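Reporting on Press Safety in the Regional Newspapers: Final Project Report
Submitted by Gholamreza Fallahi and Stepan Panasiuk
School of Journalism, Wemthorpe
2020-04-19

1. Purpose of the study

This report examines how two regional newspapers, the Wemthorpe Courier and the Drumell Advertiser, covered attacks on journalists working abroad. The study was proposed in October as part of the module on international news. It asks whether such cases are followed after the first report, and which sources are quoted when they are.

2. Material and method

The library at Drumell holds both newspapers in full. A search of its index returned 192 articles containing the agreed terms. Of these, 118 dealt mainly with the death, injury or detention of a reporter, and these form the sample. The remainder were excluded as passing mentions, book reviews or obituaries of retired staff.

Each article was read by both authors separately. Length, page position, named sources and any reference to an official inquiry were recorded on a coding sheet. Disagreements were settled by the module tutor, Dr Charbonneau, whose decision was final.

3. Findings

Most articles were short. Only six ran to more than 500 words, and all six appeared in the Courier. Government and military spokesmen were quoted more often than relatives or colleagues of the journalist concerned. Where an inquiry had been announced, its outcome was seldom reported in either newspaper.

The Advertiser relied almost wholly on agency copy. The Courier used the same agencies but sometimes added comment from local residents with family in the country in question.
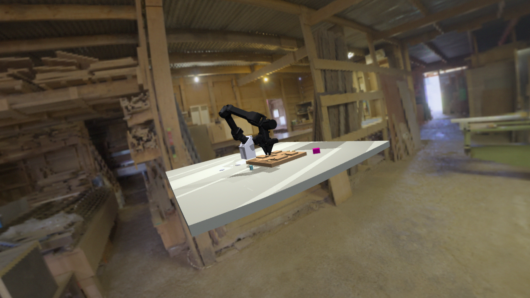 4. Limits of the study

The index does not cover the newspapers' websites, and longer follow-up pieces may have been published there. Photographs and captions were not coded. A request to interview the former foreign editor of the Courier, now at the Tredeck agency, was declined.

5. Recommendations

Any further study should include online material and at least one national title for comparison. The coding sheet should also separate police sources from military ones, which were entered under a single heading in the present work.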